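Diltholm exports slip again as ministry points to one-off factors

Diltholm sold less abroad last quarter than it did in the quarter before, according to trade figures published on 26th October, and the explanation from officials sounds a lot like the last one.

Exports of goods fell by $300 million. Imports grew by $200 million over the same period, led by household wares and machine parts. The ministry blamed port delays and a weak order book for tableware, and said both should clear up by January.

It made a similar promise in the spring. Port delays were the problem then, too.

"They call it temporary every time," said Meinrad Zwahlen, who follows trade for the research firm Brzozowska. "I would like to see one quarter where temporary ends."

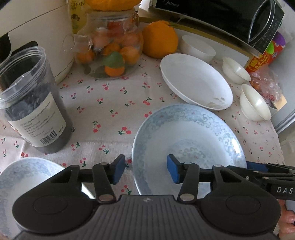

Wemley deal still short on detail

The government is leaning heavily on its new trade agreement with Wemley, which it claims will bring in up to $456 million a year in new sales. The estimate came without any working, and a request for the figures behind it was not answered.

Exporters seem unsure what to make of it. Byung-chul Hwang, sales director at Ramum, said the tariff cuts cover 766 product lines but leave out most of what his company ships.

"We went through the list twice," he said. "Our main lines aren't on it."

A ministry spokesman said the list could be widened later. He gave no date, and would not say whether talks on the matter had started.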